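Home – Diary – Notes – Code – Links – Older

November, late evening

The replay tool works! I've wanted this since I moved the episode loader over to Javer, and tonight it finally stepped through a whole recording without the gripper track sliding away from the video. The trouble was the clocks, as I half suspected. The pose tracker stamps a frame when it arrives and the camera stamps it when the exposure starts, so every episode carried a fixed lag of 30 milliseconds that I had been treating as noise and smoothing over. Smoothing it! For weeks! I took the filter out, shifted the poses, and the fingertip path landed right on the cloth edge where it belongs.

So then I got greedy and ran the whole folding set through it, all 157 episodes. Two wouldn't load (truncated files, nothing mysterious) and the rest went through while I made toast. I love how much you can tell from one scrubbing bar with the gripper width plotted under it. You see the hand slow down before a grasp, and you see the width dip and bounce when it picks up two layers of cloth where one was wanted. I've started marking those bounces by hand so the grasp predictor has something honest to learn from.

Mirkico's planner is next. It still wants straight lines between waypoints, and a straight line is a terrible way to carry a corner of fabric – the cloth lags and then swings. I tried the De Haan spline code for an hour and the arcs look lovely, but it throws away my timing, so I'd have to put the velocities back in myself. Probably worth it.

Also fixed: the crash at frame 1878 in Prodard. It was an off-by-one in the undistort step, my own from last spring. The fisheye correction now runs only when I ask for it, and I train on the round view as it comes.

Tomorrow, crumpled starts. Flat ones are getting too easy for the corner detector, and I want to see what it picks when the corners are half buried in folds. 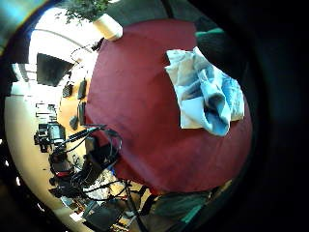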